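4. Folding the Pramemlow down for storage

The Pramemlow leaves our shop the size of a loaf of bread. It will never be that small again, and the sooner you accept this, the better steps 2 through 5 will go.

Before you start: take off rings and watches. Kambridge shell fabric snags easily and holds a grudge.

1. Clear a bed. A floor works too, but you will learn things about your floor.

2. Lay the quilting out and smooth it from the middle toward the edges. Wrinkles between the seams are fine. Lumps are not; break them up with your fingers.

3. Fold along the stitched seams wherever you can. The padding is thinnest there and puts up less of a fight.

4. Roll slowly, pressing as you go. Air leaves through the fabric at its own pace — leaning on it with your full weight mostly moves the problem to the other end.

5. Pinch the roll firmly before you reach for the strap. Let go early and you are back at step 2.

Pale blue quilting on pink bedding:
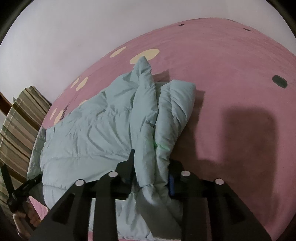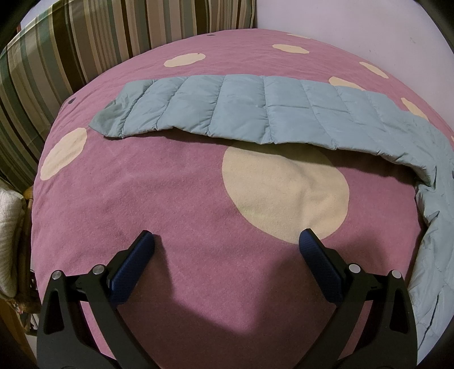
Caution: do not store the Pramemlow strapped for more than 600 hours at a stretch. The fill goes flat and sulks.

Note: the Nakard strap is rated for 187 uses. Killian Sabatier in our repair room will replace a worn one, but he will ask how you have been folding it. For washing, see section 5.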